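Dridgate Neighbor Pantry
Progress report to the Pluler Fund
Prepared by Iraís Espinoza, program lead
2024-01-08

Home snack parcels: second reporting period

Summary

The grant pays for snack parcels for older residents who can't easily get to a store, and for the sorting and packing that goes with them. We packed 670 parcels in this period against a target of 800. The shortfall comes from the weeks when we had no regular supply of boxes. That problem is now fixed and we expect to make up the difference by the end of the grant.

Packing

Packing moved out of the Bermúdez Street hall when the heating there failed. It is now done in three private homes, at ordinary dining tables. We were unsure how this would go, but it has worked well enough that we want to keep it for the rest of the grant. Each home gets a delivery of mixed snacks and a stack of boxes, and the finished parcels are picked up the next morning.

The order of work is the same in every home. Everything for one parcel is laid out on the table first, next to an open box. The packer reads the labels, checks dates and sets aside anything damaged. Larger packs go in at the bottom and small packets fill the gaps. Before the change, people packed straight out of the delivery bags, and we had complaints about parcels with too much of one thing.
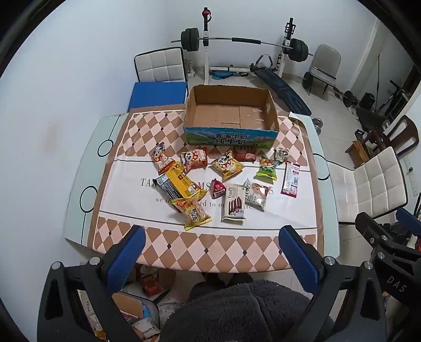
Snacks laid out for one parcel, with a reused milk carton box ready for packing.

Boxes are now reused ones from grocery stores. They cost us nothing and most come with hand holes, a help to the drivers on stairs. Some have ragged top edges, and we accept those as long as the bottom is sound. Packers have been asked to clear out any loose bits before filling - we had not said this clearly in the first instructions, and it has been added.

Contents

A number of the residents on our list asked for snacks they know from home, and Chinese brands were the most common request. We now buy part of the stock from Vurkton Wholesale, who carry them. These packets are small and come in many shapes, so they take longer to pack than the standard crackers and fruit cups. The drivers report that they are well liked.

Labels remain a difficulty. Not all of our packers can read Chinese, and allergy information has to be right. For now, parcels with these items go only to residents who have told us they have no food allergies. We are preparing a printed sheet in both languages that lists the main ingredients of each item we stock. A draft is finished and is being checked.

Spending

Food spending is on budget. The line for boxes is underspent, and we ask permission to move what is left of it to fuel. Pickups from separate homes mean more driving than we planned for when everything was packed in the hall. No other changes are requested.

Next period

Printed ingredient sheets will go into every parcel that needs one. We will also bring in a fourth packing home on the east side, where the waiting list is longest - the household has agreed and training is set for later in January. The hall will be used for storage only.

A full list of deliveries by area and copies of the food receipts are attached. Questions about the figures can be sent to me at the pantry office.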